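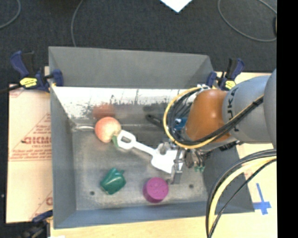

Cengiz Avcı has asked that this section say one thing before any other: the demonstration should be run from the written sequence every time, including by staff who have run it for years, and a visiting party that arrives early should wait in the lobby until the sequence is complete.

Section 6. Preparing and Running the Bin-Picking Demonstration

6.1 Purpose of this section

This section describes how the bin-picking cell in the MacLeod Hall is prepared for visiting parties and for the September open day. It is written for the lead operator and the floor host. It does not replace the safety instructions supplied with the arm, which remain with the cell at all times and take precedence over anything printed here.

The demonstration lasts 19 minutes when run in full. A short form of 8 minutes is given in 6.7 and may be used when several parties are expected in one afternoon.

Staff who have not signed the Skenemum operator register may act as floor host but may not hold the pendant.

6.2 People and duties

The lead operator starts and stops the arm, holds the pendant, and decides whether the demonstration goes ahead. The floor host receives the visitors, gives the talk, and keeps the party behind the visitor line. The two duties are not to be combined, even for a single visitor.

The lead operator does not answer questions while the arm is moving. Questions put to the operator are taken up by the host or held until the arm has been parked.

Note: Parties of more than 19 persons are divided into two groups. The second group begins only after the first has left the hall.

6.3 Preparing the work surface

Carry out these steps with drive power off and the pendant key removed.

1. Check that the carpeted area behind the work surface is free of bags, boxes and chairs. Cables on the floor stay where they have been routed and are not to be moved for the sake of appearance.

2. Place the gray metal bin on the work surface. Use the taped mark near the corner of the bin as a guide when setting its position.

3. Tighten the clamps on the rim of the bin by hand. Push firmly against each wall in turn. If the bin shifts, release the clamps, set it again, and repeat this step.

4. Look over the inside of the bin. Scuffs and worn patches on the walls are acceptable. Raised metal, sharp edges and loose flakes are not, and a bin with any of these is to be withdrawn.

5. Inspect the cable bundles along the arm. Each should follow a smooth curve with slack at the joints. Do not add ties or tape without approval from the maintenance office.

6. Inspect the gripper fingers for play. Move each finger gently by hand and compare it with the condition recorded in the cell log.

7. Sign the log.

CAUTION: Do not lean over the bin to tighten a far clamp while another person holds the pendant. Walk to the other side of the work surface.

6.4 Choosing and placing the objects

The demonstration is easier to follow when the objects differ plainly in outline and color. The approved set is kept in the cabinet marked Lorarus, together with the printed object list. Produce and kitchen items have served well with school groups: a peach, a green toy bell pepper, a purple cup, a white utensil with a looped handle. Visitors know what such things are and can judge for themselves whether a grasp looks sensible.

1. Take the objects from the cabinet and check them against the list. Set aside anything cracked or sticky.

2. Place the long objects first, at a slant across the floor of the bin. An object laid tight against a wall is a harder case and should be kept for the second half.

3. Place the round and upright objects around them, with at least one clear of its neighbors. The first pick of the day should be an easy one.

4. Stand back to the visitor line and confirm that the objects can be told apart from there.

5. Close and lock the cabinet.

Note: The objects are not to be arranged in rows. Visitors have remarked in past years that a tidy bin made the work look rehearsed, and the program does not require it.

Note: Small children often ask to put an object in the bin themselves. This is permitted only before drive power is switched on, with the pendant key in the lead operator's pocket. The host walks the child back to the line before the key is returned.

6.5 Starting the cell

1. The lead operator confirms aloud that the cell is clear. The host repeats the words "cell is clear" or says what is not.

2. Insert the pendant key and switch on drive power.

3. Select program 221 on the Jullon panel. Wait until the panel shows the program number and the word READY.

4. Test the emergency stop at the pendant, then the one at the visitor line. Reset after each test.

5. Run one slow cycle with the speed control at its lowest setting. Watch the cable bundles through the whole movement. A bundle that touches the rim of the bin or catches on a clamp handle must be corrected before visitors are admitted.

6. Park the arm over the right half of the bin, as seen by the visitors.

7. Tell the host that the cell is ready.

CAUTION: If the panel shows any program number other than the one given above, switch off drive power and begin this part again from step 1. Do not change programs with drive power on.

CAUTION: The parked position is not a safe position. The arm is to be treated as able to move whenever drive power is on.

6.6 Running the full demonstration

The times below are counted from the moment the last visitor is behind the line.

Opening. The host welcomes the party, points out the emergency stop at the visitor line, and asks that nothing be passed or thrown over it. The host then explains in everyday terms what the arm has been asked to do: find an object among others, take hold of it, and lift it out without upsetting the rest. The manufacturer's name can be read on the arm and visitors will ask about it. The host may confirm that it is a KUKA arm and should leave technical comparisons with other makes to the printed handout.

First half. The lead operator runs single picks at reduced speed, stopping between them. The host names each object before the pick and lets the party watch in silence. Experience at the MacLeod Hall is that a quiet group sees more, and the talk should be kept for the pauses.

Pause. The arm is parked and drive power is switched off. The lead operator returns the objects to the bin, this time with some of them touching or overlapping. The host takes questions.

Second half. Drive power is restored following steps 1 to 4 of 6.5. The picks are run at normal demonstration speed. A missed grasp is let stand. The operator allows the program to make its next attempt, and the host tells the party plainly that the grasp was missed.

Close. The arm is parked, drive power is switched off, and the key is removed and held up so that the party can see it. The host thanks the visitors and leads them out by the east door.

Note: The host should have an answer ready for these subjects, which come up with nearly every party: how the arm can tell one object from another, what happens when two objects are tangled, how long it took to set up, and whether the work takes anyone's job. Approved answers are printed on the back of the host card. A host who does not know an answer says so and takes the visitor's address.

6.7 The short form

1. Prepare the cell as described in 6.3 through 6.5. None of these steps may be left out.

2. Give the opening in full.

3. Run the first half only, at reduced speed.

4. Close as described in 6.6.

The short form is not suitable for technical visitors, who are entitled to see the second half and should be booked accordingly.

6.8 Stopping the demonstration

Either member of staff may stop the demonstration at any time and need not give a reason in front of the visitors. It is to be stopped when:

- a visitor crosses the line or reaches over it
- the bin moves on the work surface
- a clamp works loose
- an object is dropped outside the bin
- the gripper touches the floor or a wall of the bin with force
- a cable bundle catches, rubs or changes shape - even if it frees itself

After a stop, switch off drive power, remove the key, and approach only when the arm is fully at rest. An object lying outside the bin is picked up by the lead operator and by no one else. The event is written in the cell log with the program number and the step reached.

If the demonstration is stopped twice for the same party, it is not started again. The host offers the handout and a later visit.

6.9 After the last party

1. Switch off drive power and the Jullon panel, in that order.

2. Remove the objects, wipe them, and check them against the list.

3. Wipe the floor of the bin with a dry cloth. Leave the bin clamped in place unless the hall is booked for another use.

4. Return the pendant key to the key safe.

5. Complete the visitor sheet and hand it in at the Skenemum front office, together with any questions the host was unable to answer.

Section 6 last revised November 11, 2019. Earlier printed copies are to be removed from the cell binder.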